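Pruvodine Engine Build Log: README

Welcome, and thanks for stopping by. What you have in this folder is a table of small-block engine builds, put together over a good many evenings from work orders, dyno slips and the notebooks of builders kind enough to share them. It started as my own list of which cam went with which heads and what the customer thought of it afterward, and it grew well past that once friends began sending me theirs.

There are 2,235 rows in the main file, builds.csv. Each row is one engine at one point in its life, so an engine that came back for a freshen up shows up twice (or more, bless its heart) with the same engine_id and a new build_no.

What's in a row

engine_id, build_no: see above
bore, stroke: inches, as measured at the last machining
head_maker, head_cc: chamber volume as poured, where somebody poured it
cam_type: flat hydraulic, flat solid, roller hydraulic, roller solid
lift_in, lift_ex: at the valve, with lash taken out for solid cams
lash_hot, lash_cold: blank for hydraulic cams
rocker_ratio: as printed on the rocker, which may not be what you'd measure
pushrod_len: inches, overall length
peak_hp, peak_tq: straight off the slip, no correction by me
notes: free text, typos and all
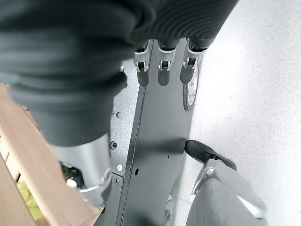

Binarov wrote in to say that the pushrod lengths in the early rows looked short, and that anybody ordering from them would end up with poor rocker geometry. Fair point, and I'm glad it got raised! Those rows came from a notebook that used gauge length, and I had copied the numbers over without a second thought. They are now marked G in the pushrod_basis column. I haven't converted them, as the cup size wasn't written down and I'd sooner leave a number alone than guess at it. Please measure your own engine with a checking pushrod before you buy anything.

Where the numbers came from

Most of the dyno results are from two shops, Veleck and Tilahun. They run different dynos and keep their cells at different temperatures, and I would not line up a Veleck number against a Tilahun number and call one engine stronger. Compare within a shop and you'll be on much firmer ground. The dyno column tells you which is which, and a blank there means the slip had no heading.

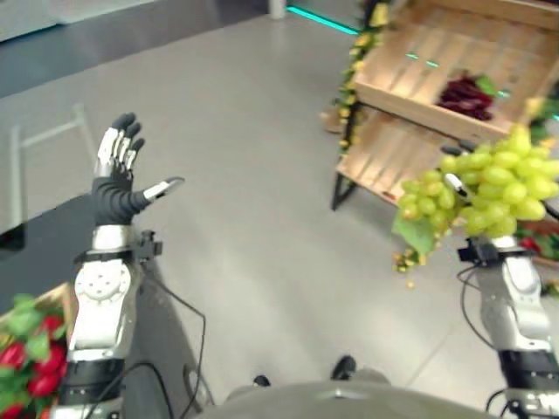

Torque readings below 2,000 rpm are left out for both shops, and so are pulls that were stopped early. If a builder made several pulls on the same day, I kept the best one that had a matching fuel reading.

Known gaps

Around 40 rows have a cam card with no lobe separation. Another 30 have intake gasket thickness in the notes and nowhere else. Rocker ratio is the column I trust least.

Version 2 adds the pushrod_basis column and fixes the swapped lift figures on the solid rollers. Corrections are always welcome, and a photo of the cam card helps a great deal.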